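Patwary Issues Revised Moisture Specification for Clarnano Sealing Compound

BRERLEY, December. Patwary, a manufacturer of joint sealing materials for concrete floors and loading docks, has issued a revised moisture specification for its Clarnano compound. The revision replaces the single moisture limit printed on earlier data sheets with two limits, one for slabs on grade and one for suspended slabs. It applies to all material shipped from the Brerley plant starting this month.

Clarnano is a two-part sealing compound used in control joints and construction joints in warehouse, cold storage and light industrial floors. It is supplied in pails and in paired cartridges. The formula has not changed. Product in stock with distributors remains usable to the date printed on the lid and may be installed under either version of the specification until the end of the transition period.

The previous limit was set when most Clarnano was installed in new floors at least a season old. Over the last several years a larger share has gone into repair work, where joints are cut out, cleaned and refilled in a short shutdown. Contractors reported that the old limit was hard to apply in those conditions. Surface readings taken soon after wet cutting were high even where the concrete below was within range, and installers had no written guidance on when to test again.

The revised document sets out a test sequence. Readings are taken inside the joint, on both faces, after the joint has been blown out with dry air. If a reading is over the limit, the installer waits, repeats the cleaning step and tests again at the same point. A joint that fails a second time is to be dried and left open overnight before a third reading. Surface readings on the slab next to the joint may be recorded but are not used to accept or reject it.
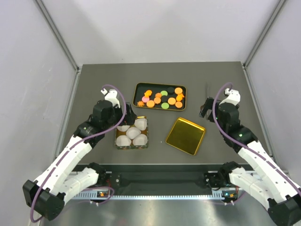 Does a floor that was sealed under the old specification need to be tested again?

Joints already filled and accepted under the old specification keep their acceptance, and the warranty terms in force at the time of installation continue to apply.

Work behind the revision was carried out by Patwary with Sallance, an independent materials testing firm. Sallance prepared 747 joint specimens at a range of moisture levels, filled them with Clarnano from regular production, and pulled them in tension after curing. Specimens were cured at room temperature and at cold storage temperature. A smaller group was cycled between the two before testing.

Bond strength was steady across most of the moisture range and fell off near the upper end. The point at which it began to fall was lower for the specimens representing suspended slabs, which were open to air on two sides during curing. This difference is the basis for the separate limits. Failure at moisture levels below the limits was mostly within the compound itself. Above the limits it was mostly at the concrete face.

Field checks followed at 19 sites, 14 of them repair jobs in occupied buildings. At each site the installer used the draft test sequence and kept a written log of readings, waiting times and fill times. The logs led to two changes in the final text. The cleaning step now calls for oil-free air, and the spacing between test points has been reduced on joints that run within reach of a dock door or a floor drain.

The revised specification also corrects an error in the cold weather section of the previous edition, where the minimum slab temperature and the minimum air temperature had been transposed in one table. The text of that section was correct. Installers who worked from the text are not affected. Those who worked from the table are asked to contact technical service with the job location and the lot numbers used.

Lot numbers appear on the lid of each pail and on the shoulder of each cartridge. Numbers on the outer carton identify the pallet only and cannot be used to trace a batch.

The transition period runs for 16 weeks. During this time, submittals may cite either edition, but not parts of both. After the transition period, Patwary will review warranty applications against the revised edition only. Project documents that name the earlier edition and are already under contract can be honored on written request.

Printed copies of the specification are packed with each pallet leaving Brerley. Distributors may request extra copies, along with a one-page log form for moisture readings. The form is optional, and contractors may keep readings in their own format if location, time, meter type and both joint faces are recorded.

About Patwary
Patwary makes sealing compounds, joint fillers and primers for concrete floors. Its products are made in Brerley and sold through distributors.

Contact
Technical Service, Patwary, Brerley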